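**Rings on a wooden table top, anything that works?**

Saodah Ginting

Hi all. Bought a second-hand table for the spare room, pale wood, no idea what finish is on it. Tenant before last (my nephew) left mugs on it all winter and now there's white rings at one end. Tried a damp cloth, tried washing up liquid. Nothing. Don't want to sand the whole thing if I can help it, the top's probably only veneer and I've never sanded anything in my life. Also need it sorted before my sister comes in April.

Is it the iron trick? Mayonnaise?? Someone at work swears by toothpaste. Would rather not make it worse.

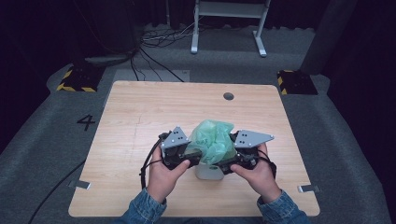

Should say it's been wiped over with Puvach spray for years so there might be a build up of that as well. Feels a bit tacky near the rings. Cost me 20 quid so not the end of the world, but I like it.

**Adalberto Marinho** – 2/21/24

White rings are good news. White means the damp is in the finish, dark means it's got into the wood and thats a different job.

Get the spray polish off first. White spirit on a rag, window open, small patch underneath to test. Let it dry overnight. Then:

- iron on low, no steam, water emptied out
- old cotton tea towel folded once
- few seconds, lift, look, repeat

Don't park the iron and answer the phone. I did that on a sideboard.

If there's still a ghost of the ring, 0000 wire wool with a bit of paste wax, along the grain, hardly any pressure. I use Grollutex clear but any will do. Buff it after. Leave the sandpaper alone on veneer – you can go through in no time, even with 600 grit.

Toothpaste is an abrasive. Works sometimes, leaves a dull patch the other times.

**Kaewmanee_224**

mayo worked on mine, left on overnight under cling film. room smelt of sandwiches. get some coasters

**Saodah Ginting**

Thanks both. White spirit tonight, iron at the weekend. Will try the mayo if I loose my nerve with the iron.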